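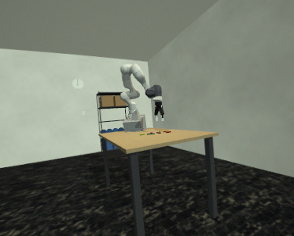 Equipment Planner, Robot Cells (full time)
Drorkley, Flurport site

Drorkley packs and ships small parts for repair shops and hardware stores. We run three sorting lines at Flurport and one at our smaller building in Flarstead. Over the next budget year we want to add tabletop robot cells to the Flurport lines, and we need someone to plan that purchase from the first quote to the final invoice.

The job sits in Operations, in the planning office next to Line 2. You will report to the operations manager and work most days with maintenance, purchasing and the simulation desk.

What you will do

Keep the equipment list for every planned cell: arm, gripper, table, shelving, bins, guarding, cabling and spares. We have missed the table and the shelving in past budgets and had to go back for more money.

Get quotes and compare them on the same terms. Freight, installation, training and the service contract go in the same sheet as the price of the arm.

Sit down with the simulation desk before any order is placed. Each layout is modeled first, with the arm on its table and a handful of small flat pieces to pick. You don't have to build the models. You do have to read one and ask whether the reach is right, where the storage goes and whether a smaller table would do.

Write the budget request for each cell and present it at the October review. Any single item over $4,000 needs a written case of one page or less.

Track spare parts. We currently stock 277 part numbers for automation equipment and we think a good many of them belong to machines we no longer run. Cleaning up that list is your first project.

What we need from you

Three years or more in purchasing, production planning or maintenance planning. A background in any one of these is fine.

Comfort with spreadsheets, including ones other people built.

Some exposure to robot arms or other automated equipment. You should know what payload and reach mean on a spec sheet. Programming is not part of this job.

A driver's license. You will go to Flarstead twice a month and to supplier sites now and then.

Experience with Fairweather, our purchasing software, is a plus. We will train you if you haven't used it.

Hours and conditions

Forty hours a week, 7:30 a.m. to 4 p.m. with a half-hour lunch. Expect longer days during budget season and when a cell is being installed. Most of the work is at a desk, but you will be on the floor daily and safety shoes are required. We pay up to $75 a year toward them. There is also $400 a year for courses or trade show fees, approved in advance.

Pay depends on experience and will be discussed at the first interview.

How to apply

Send a resume and a short note to the Flurport hiring office through the form on our careers page. In the note, tell us about one piece of equipment you helped buy, what it was supposed to cost and what it ended up costing. Leave out supplier names if you need to.

First interviews are by phone. Second interviews are on site and include a walk through Line 2 and a short exercise with two quotes for the same gripper. Applications stay open until the position is filled.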